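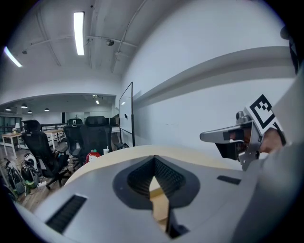
Can a machine do the household chores yet?

A few of them, in homes that suit it, and seldom from start to finish. A dishwasher washes plates but does not clear the table. A robot vacuum cleaner will cover a floor, provided someone has picked up the socks first. The work left over is mostly the handling of loose objects, and that is the subject of this chapter.

## Chapter 3: Picking Things Up and Putting Them Away

Florian Fuchs spent two years fitting packing lines at the Kovács bakery works in Stodley. The arm on the main line lifted 900 trays an hour and rarely dropped one. Every tray was the same size, and each arrived at the same spot facing the same way. When the firm asked whether the arm could also clear the tables in the staff canteen, Fuchs tried it for a morning and said no. The arm was strong enough and quick enough. It had no means of telling a full cup from an empty one, or of deciding what to do with a folded newspaper.

This difference runs through the whole chapter. In a factory, the surroundings are usually arranged to suit the machine. Parts are held in trays, people are kept behind a fence, and the lighting stays the same all day. In a kitchen or an ordinary workroom the arrangement changes by the hour. Chairs move. Somebody leaves a drink on the table, and the next person leaves a bag.

### What counts as a chore

We shall use the word *chore* for a task that has a clear purpose but no fixed list of movements. "Clear the table" is a chore. "Move the arm to point A and close the jaws" is a command, and a chore may need hundreds of them, chosen as the work goes along.

A trial in the town of Rurkimberg shows how the two are related. Over one spring, a machine was asked to put away shopping in a shared kitchen, and the staff logged 307 failures. Most fell under these headings:

- **Finding:** the object was hidden, see-through or behind something else.
- **Gripping:** the jaws closed in the wrong place, or too hard.
- **Placing:** the object was set down where it would not stay.

Gripping gave the most trouble in May, when the kitchen changed from boxed to bagged rice. A bag changes shape as it is lifted – a box does not – and the machine's settings had been chosen for boxes.

### Learning from people

One way round the problem is to stop writing out every movement by hand. A person does the task many times while the movements are recorded, and a program is then fitted to the recordings. The method is called *learning from demonstration*, and section 3.2 sets out its main steps. Section 3.4 looks at the Fidden laundry, where it worked well for towels and badly for fitted sheets.

Before reading on, choose a job you did today that took under five minutes. Write down each object you touched, in order, and mark any point at which you had to change your grip. Keep the list, as you will need it in section 3.1.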